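Clearance Schedule, Back Room

The flat was to be returned to Rekmont by 6 p.m. Saludo had the schedule on a clipboard. It ran to 2,604 lines for the whole building, and the back room began at line 1,077.

Line 1,077 was the wall. Striped finish, horizontal, light bands and black bands, the black ones veined yellow-green. Condition on entry: fair. Condition on exit: he looked at the seam. It stood a little right of center, and the bands on one side did not meet the bands on the other. The entry report did not mention a seam. He remembered his father hanging that side on a different evening from the first, with the radio on, and saying the table would hide it. The table was too low to hide it. He wrote: seam, existing.

The next line was the table. Dark brown wood, one. Scuffs to top. There was a field for cause of damage and he left it blank. He had done his fractions there, and his father had repaired clocks on it until his eyes went, and after that had sat at it with his hands flat. Rekmont wanted the table left in place. It had come with the flat, although the schedule from Leone, the previous agent, listed it as the tenant's. He read both clauses twice. If it was the tenant's, it had to be out by six. If it was the landlord's, its removal would cost him 600 from the deposit.

He measured the doorway. He measured the table. The difference was 15 millimeters, in the table's favor, so it could not have come in through that door assembled. He got down on the floor with a flashlight to see how the legs were fixed. The bolts had been painted over. He concluded that the table had been in the room before the paint.

He wrote: landlord's. Then he sat down at it.

The remaining contents were packaging. The procedure for packaging was simple. Card was flattened and stacked. Clear film was pressed together into one bundle, with the foil, and went in a separate sack. Anything with a label on it was to be checked for contents before disposal.

His father had kept packaging. He kept it in the kitchen, in the hall and finally on the table, each bag with its print side up. Saludo had asked him once what it was for. His father had said that a thing which held something could hold it again.

The black box came last. It had orange and gray triangles on it and, in orange letters, the words "keep rocking." His father had never listened to anything louder than the shipping forecast. Saludo turned it over, read the small print as far as his glasses allowed, and set it back against the wall. It was not on the schedule. Neither was the gold-printed bag, with its drawing of a family of three at a table.

He checked the time. It was 5:20.

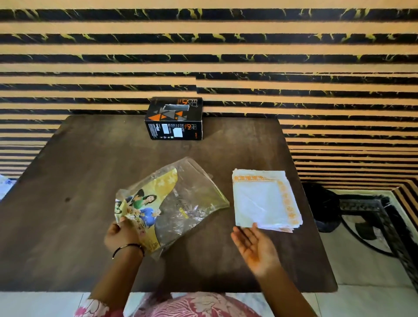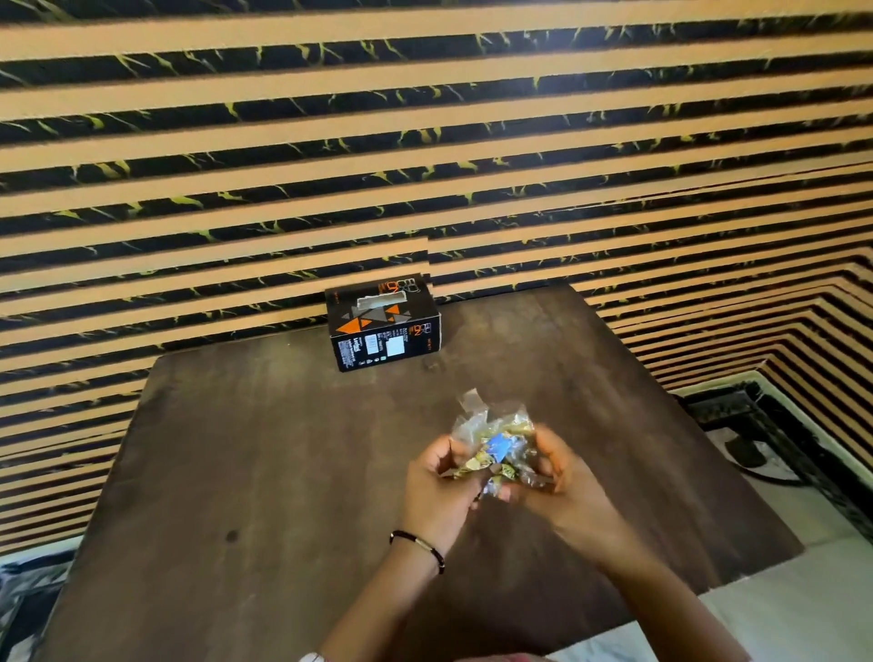
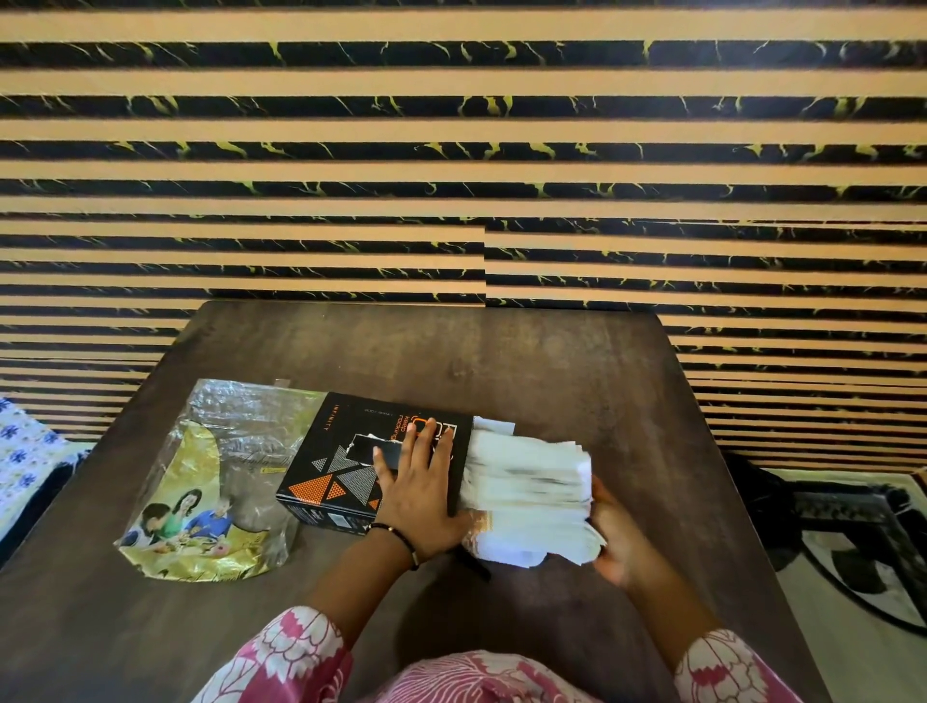
Words: Valbona Dimitrov
Filed under: Short fiction, April

At 5:50 the man from Rekmont came up and initialed each page without reading it. He asked if there was anything further to declare.

"One bag," Saludo said. "Printed."

"Contents?"

"None."

The man said bags were not declared. Saludo folded it along its existing creases, put it in his inside pocket and handed over the keys.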